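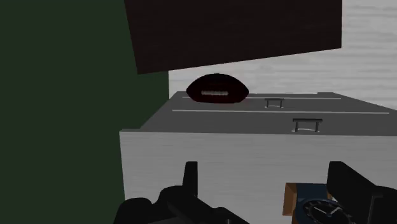 What is a gripper comparison in simulation?

It is a test in which two or more grippers are given the same tasks in a computer-made room, so that the results can be set side by side.

Home | Contents | Recent changes | Random article

Search this site Go

Trudila is a test series of this kind. It was started in Hirkuvholm to compare grippers for household work and is now looked after by the Dalgleish laboratory. The name is used both for the tasks and for the software that runs them.

History

The first version had one arm and one gripper, and it was meant only for checking controllers. The comparison part was added in March of the second year, when the laboratory wished to know if a gripper with narrow fingers would do better on thin edges than the wider Ovadis model. The first published round had 3,207 trials. Later rounds have 4,000.

Method

Each gripper is mounted on the same arm and moved by the same controller. The tasks belong to 4 groups: picking, placing, opening and pushing. A trial is counted as a success if the object is held for the full waiting time and is not dropped on the way. Camera views are stored from 2 places, one on the wrist and one at a distance from the furniture, and a person can look at them again when a result seems strange.

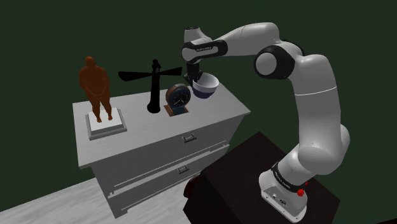

Choice of objects has a large influence on the results. A set made only of boxes is easy for almost any parallel gripper and says little about the home. For this reason Trudila mixes shapes on one piece of furniture. A bowl can be taken by its rim, as with the two-tone one under the black gripper, while the statue on its square pedestal offers a tall and uneven body, and the small clock stands close enough to the bowl to be touched by mistake. Touching a neighbour object is noted separately and does not end the trial.

Limits

Contact between soft fingertips and hard objects is calculated in a simple way, so the force values should be read with care. The series also does not measure wear. The Ovadis model has been tested on real furniture in Hirkuvholm, but these results are kept in a different table.

See also: Arm controllers; Wrist cameras; Grasp planning

Contact | Copyright Trudila contributors | Back to top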